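Werkstatt-Tipps, diesmal vom offenen Tag bei Trerar

War am Dienstag bei Trerar, offener Tag, Vorführung Roboterarme. Eigentlich nur wegen der Schraubstöcke hin, die die im Nebenraum verkauft haben (keiner mehr da um elf). Dann doch zwei Stunden beim Arm hängen geblieben. Schnell aufgeschrieben, was man davon in der eigenen Werkstatt brauchen kann. Reihenfolge wie im Notizheft.

Erst am Bildschirm, dann in echt. Junhao Tang hat die Vorführung gemacht und alles zuerst in der Simulation laufen lassen. Für zu Hause heißt das: Ablauf einmal trocken durchspielen, Maschine aus, Stecker gezogen. Wo steht die Hand, wo liegt das nächste Teil, wohin mit dem fertigen. Mache ich seitdem an der Ständerbohrmaschine und habe prompt gemerkt, dass der Ablagekasten auf der falschen Seite steht.

Tisch frei. Auf die Platte kommt nur, was für den Arbeitsgang gebraucht wird. Bei mir liegen immer noch Bleistift, Zollstock, drei Zwingen und die Kaffeetasse dazwischen. Zwingen jetzt an eine Leiste an der Wand, Tasse aufs Fensterbrett.

Helle Unterlage. Kleinteile findet man auf Weiß sofort wieder, auf meiner alten geölten Platte nie. Reststück beschichtete Spanplatte, 70 cm breit, zwei Schrauben von unten, fertig. 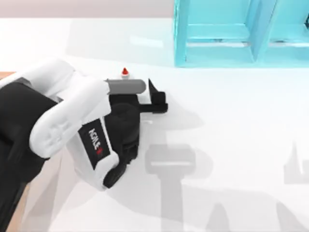

Rundes Material rollt. Klingt blöd, ist aber der häufigste Grund warum bei mir was vom Tisch fällt. Also nicht auf die blanke Platte legen – Prisma unterlegen oder einen Streifen Antirutschmatte. Beim Spannen von Rundstäben lieber flache Backen mit dünnem Leder drauf, weniger Druck, keine Macken. Ivana Domínguez aus unserm Kurs nimmt alten Fahrradschlauch, geht auch, färbt aber auf helles Holz ab.

Platz zum Drumherumgreifen lassen. Regal nicht bis direkt an die Arbeitsfläche bauen, sonst stößt man mit dem Handgelenk an, gerade mit Akkuschrauber in der Hand. Habe meins um 4 cm nach hinten gesetzt, reicht.

Fächer offen lassen. Türen vor Kleinteilen nerven nur. Wer Staub fürchtet: Vorhang aus Malerfolie.

Licht. Eine Lampe allein wirft harte Schatten, genau da wo man den Anriss sehen will. Zweite Leuchte von der anderen Seite, muß keine teure sein.

Langsam anfahren. Gilt für den Arm und für die Oberfräse. Die letzten Milimeter immer mit halbem Tempo.

Şengül Sarıgül hat noch gefragt, ob sich sowas für eine kleine Tischlerei lohnt. Antwort war ausweichend, kommt auf die Stückzahl an. Für mich nicht, ich mache Einzelstücke und bleib beim Schraubstock. Nächste Vorführung wäre im April, anmelden soll man sich vorher am Empfang, Parkplätze knapp.

Nächstes Mal Leimreste von Zwingen lösen, die Frage kam jetzt schon mehrfach.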